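Wistgate Forums > Motion and Control > Planner keeps rejecting grasps near the table

pirnel_user
Posted Fri 20 May

Running the Varko planner with a wrist camera. With the gripper facing the black box, it finds grasps on the small red box inside and then throws out 83 of 100 candidates as collisions. The box walls are in the collision model. Padding is 15 mm.
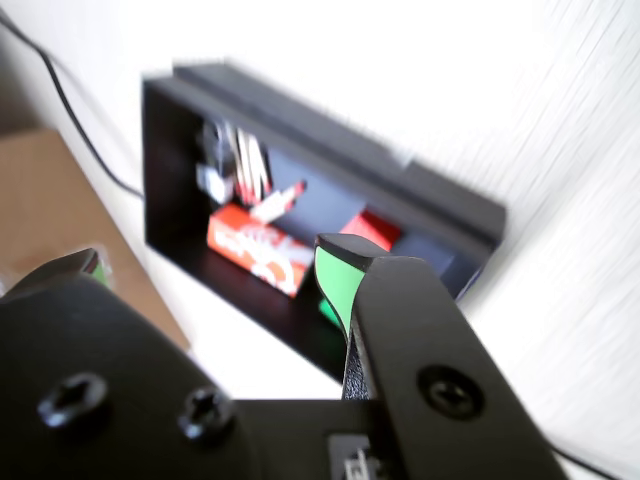 Győző Bozsik
Your padding is too big for a container like that. Drop it to 9 mm and see how many candidates survive. Before that, check that the padding isn't applied to both the fingers and the walls, as the default config does both.

pirnel_user
It was on both. I turned it off for the fingers and most candidates pass now. The second problem is low moves over bare table. The depth cloud puts a ridge of points where there is only white tabletop, and the planner routes around it. 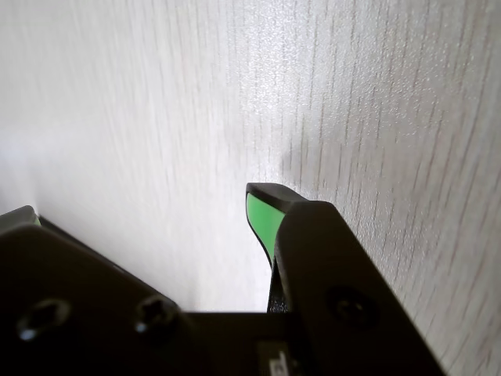
I've tried a median filter and a longer averaging window. The window helps a little but adds lag to the replan loop, and I'd like to keep that loop fast.

tmc_float
Don't filter it. Fit a plane to the table at startup and drop every point within a few mm of it.

Győző Bozsik
I disagree with that. Drop those points and you lose thin parts lying flat. Mask by depth confidence first and use the plane only for the collision check.

tmc_float
Depends on the parts. We ran plane removal at Šindelář from December on and never missed a pick.

pirnel_user
I'll try the confidence mask first. Same table, another low pose I'm using for the comparison:

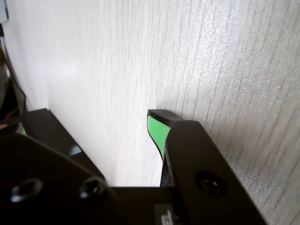
Gripper low over the table, nothing at the green pad

Config and both logs go up once the run finishes.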